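Ketitz Craft Room Users' Group
Minutes of the September meeting

Meeting opened at 6:30 in the Funard room. Minutes of the last meeting were accepted with no changes.

1. Glue guns
Great news first - the glue guns now have a bin of their own! Members agreed that blue plastic is easy to spot and that the bin should stay on the table, under the wall basket. Pens and markers stay in the divided mesh basket on the left wall. 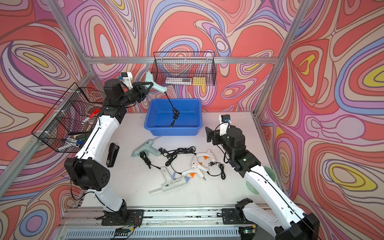
Glue gun and blue bin, with the wire baskets on the walls.

2. Cords
Lively talk on this one. Everyone loves having the guns together, but the cords do tangle. Agreed: wind each cord before it goes in, plug on top. Velcro ties to be bought, up to $18.

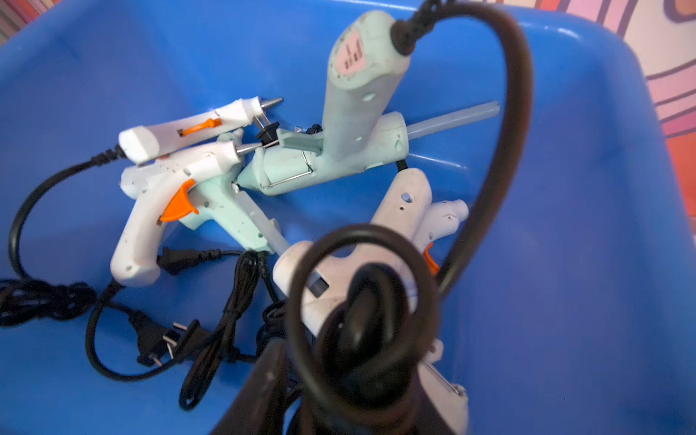
White guns and mint ones may share the bin for now. A second bin was suggested and will come up again next month.

3. Wadden fair
We have a table! Setup is at 8 a.m. and we need 30 felt wreaths, with 12 promised tonight - a terrific start. Glue sticks will come from the Valdebenito order.

4. Any other business
Sink tap still drips. Reported again.

Closed at 7:40.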